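Home Docs Data Cards Changelog Contact

# Rimstead Tidy Set: data card

G'day, and thanks for having a look. I'm Els Van Wijk and I look after this dataset for the Soston site. I came to it from the kitchen and cleaning side of the business, so if you want the maths you'll need the model repo. My part is the work itself and what it's done to our days.

## What's in it

438 episodes of clearing and resetting a shared break table at Tadholm. Each one has video from the head camera, gripper state and a short note typed by whoever was on shift (spelling left exactly as it came, sorry!). Objects are the ordinary stuff that piles up where people eat and work: containers, cups, bottles, jugs. We didn't buy a special set. If it was lying about, it went in.

Episodes are capped at 90 seconds. Anything longer got split, and the pieces share an episode number with a letter on the end.

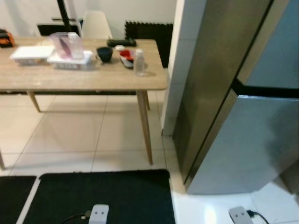 Break table with items on it, with two of the white units on the floor and the fridge at right.

Clear plastic is the hard bit. See-through pitchers and bottles get labelled late or not at all, so check `labels_v3` before you trust a grasp on one. The shiny tiles give you reflections as well, worst near the fridge. I've left those episodes in, because that's what a kitchen floor looks like.

## What changed for us

Before this, resetting the table was a job for whoever was closing up, and it was pretty much always the same two people. Now the closing shift starts a run, checks the result and fixes what's been missed. It's less bending and carrying, but it's more watching, and a few of the crew reckon watching is more tiring. I'm in that camp on a Saturday!

Hours didn't get cut. We asked for that in writing from Van Beek before the first recording and we got it. The closing role did get a new line in its description (starting runs, writing notes) and the pay talk about that line is still going. I'll update this section when it's sorted.

Staff can ask for any episode to be pulled. Email me the number, no reason needed.

## Known gaps

- One room, one table, one colour of floor.
- Hardly any evening light.
- Shift notes are missing for the first 100 episodes. We hadn't thought of them yet.

## Using it

Start with `sample/`, it's small and it'll tell you if your loader works. Please don't use the notes to rate individual workers. Corrections are welcome in the issue tracker, and I go through it most mornings after the breakfast rush.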